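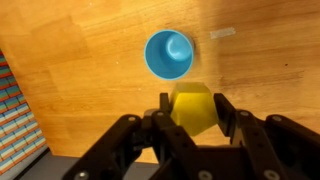
3.2 Table surface and objects

The choice of table surface was treated as part of the method. In earlier work on colour contrast in everyday tasks, objects were often presented on matte grey or black board, which makes edges easy to find and gives results that are hard to carry over to a kitchen or dining room. We wanted a surface of the kind people eat and work at. A honey-coloured wooden tabletop was selected after a short comparison of three candidates carried out by Lorraine Clegg in February. The other two, a white laminate and a dark stained board, were kept for the follow-up conditions described in Section 5.

Wood presents two difficulties. The first is the grain, which produces streaks and bands that compete with the outline of a small object. The second is sheen. Under room lighting the finish gives a soft reflection over part of the table, so that the background behind an object depends on where the object stands. As Figure 2 shows, the wood to the upper right is visibly paler than the rest, while the upper left is a slightly more saturated orange. We did not try to remove this variation. Diffusers were tested and rejected, as they flattened the shadows that participants reported using to judge where a cup met the table.

The objects were a set of cups and a set of blocks from Treltus, bought as ordinary household and play items. Two colours are discussed in this section. The blue cup differs from the wood in hue and is easy to find by its rim, which appears as a ring when viewed from above. Its inside is less simple. The glossy bottom takes a highlight, and from some seats the highlight was mistaken for something lying in the cup. Four participants asked whether the cup was empty when it was.

The yellow block was expected to be the harder item. Yellow and honey-coloured wood lie close together in hue, and the contrast between them rests mainly on lightness and saturation. Flat faces help here. The top face of the block in Figure 2 is lighter than its side faces, and the step between them gives an internal edge that stays visible even where the outer edge is weak. A rounded yellow object of similar size, used in the pilot, had no such step and was dropped from the set.

3.3 Task and procedure

The full sample was 18 adults, each of whom completed 80 trials in a single sitting with one break. In each trial a cup and a block were placed on the table and the participant was asked to name the colour of both, point to the nearer one and say whether the cup was upright. Cups were always presented without contents. Placement followed a list prepared in advance by Ashley Holroyd, who took no part in scoring.

The tabletop was wiped with a dry cloth between participants. Polish was not used at any stage, as even a thin coat alters the sheen. Small marks and knots in the wood were left as found. Room lights were set to the same level before each sitting and the blinds were kept closed.

Answers were entered by hand on printed sheets and later transferred to a Lendeck spreadsheet. Where a participant changed an answer, the first answer was scored and the change was noted in the margin. Trials in which an object was bumped before the participant had answered were repeated at the end of the block of trials and are counted once in the results.

Last updated: May 14, 2018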